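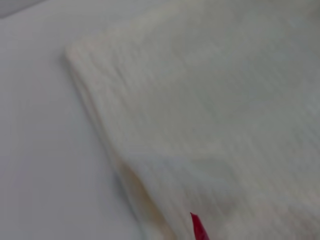 Cream ribbed knit, laid out on the pale table.

Welcome to the gallery from our Endby knitwear mending and folding day! It took me far too long to get this page up (I blame the stack of sweaters still sitting on my ironing board).

I do love a fine rib. It's such a soft, cozy sort of cloth, and the lines help you no end when you're trying to fold it, though a thick edge will puff up however nicely you smooth it. Wubit Bogale likes to start with the corners and work inward, and I've been doing mine that way ever since she showed me back in December. Oratile Shabalala rolls everything, and we've agreed to disagree!

If you have knits at home waiting to be put away for the summer, give them a good airing first, then fold them loosely and keep the heavy ones at the bottom of the pile. Please don't hang them, they'll grow at the shoulders.

Daniyal Sandhu is sorting through his pictures of the darning table and I'll add those as soon as he sends them over.

Marietjie Mofokeng, June 18, 2023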